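Home | Reviews | Workshop | Kids and Paper | Storage | Search

Kiani wax crayons and the Cirkum crate: a review after one month

I bought these two things together in October, from the Marilness shop, because the delivery was free if I took both. So I will review both. They are very different products, but in our place they live side by side, and I think some readers have the same question as me: what to buy for a shared table where people draw, and where to put everything when the table is needed for other work.

First the crayons. The brand is Kiani and the set comes in a flat cardboard box. I paid 7 euros. The box says that they are wax crayons for paper and card, but I have used them mostly for marking: boxes, wooden pieces, labels, brown paper. My colleague Vangelis Politis draws with them properly, and I have asked his opinion also, because he has better hands than me.

The colours are good. The dark red is the best one, it covers well already in the first pass and does not leave crumbs. The yellow is warm and strong on white paper, but on brown card you have to press. The silver was a surprise for me. I expected a grey with some shine, and it is more shiny than that, and on dark paper it looks very nice. The white one I cannot recommend if you draw only on white paper, of course, but on dark card it is useful. The pink-red and the normal red are too similar when you hold them in the evening light, and I took the wrong one more than once.

What I don't like: they roll. On a flat wooden table one push is enough and they go everywhere, across each other and under your hand. A crayon with flat sides would solve this. The second thing is the paper sleeve, which becomes loose after some weeks. Vangelis says he removes it on the first day and has no problem, but then the fingers become coloured. The marks come off our table with a dry cloth if you do it on the same day. I waited one weekend and then I needed soap. 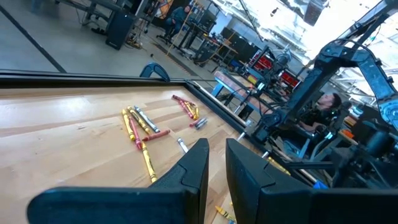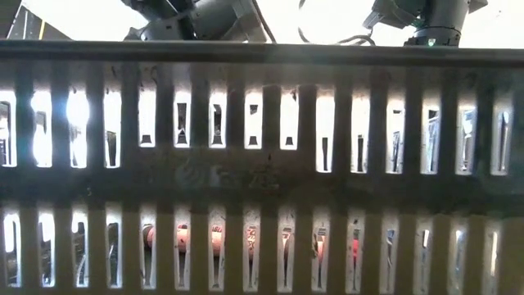
First photo: the crayons on our table. Second photo: the side of the plastic crate, from close.

Now the crate. Cirkum makes it in several sizes and I have the middle one, in dark grey. It is the type with tall narrow slots in the walls, in two rows, with a solid band between them and a thick rim on the top. I like the rim very much. It does not cut into the fingers when the crate is heavy, and my old crate from Drarnidex did this every time I carried it to the car.

The slots have good and bad sides. Light comes through and air comes through, so you can see a little of what you have inside, and things that are damp can dry. But a crayon can escape through a slot when you carry the crate at an angle. I have put a piece of card on the bottom and along the sides, and after that I lost nothing. If you want to keep only small things, buy a crate with closed walls.

It collects dust. Mine stands in a workshop and the grey plastic shows every pale streak and every smudge. Scratches stay also. There is a maker's mark on the band, but on mine it cannot be read any more. For me this is not important, but a person who wants a beautiful box for the living room should look for something else. Washing is simple in the shower, only the slots need a small brush and some patience.

About strength I have no complaints. I filled it with paint tins, and later with books, and the bottom did not bend in a way that I could notice. I have also stood on it one time to reach a shelf, and I don't advise to do the same.

My marks: for the crayons four out of five, I take one away for the rolling. For the crate also four. I would buy the crayons again tomorrow, and for the crate I would first measure the shelf, because with the thick rim it is a little wider than I thought and I had to move a bracket.

Michalis Raptis
Tuesday, November 12, 2019

Contact | Copyright 2019, all texts by their authors | Back to top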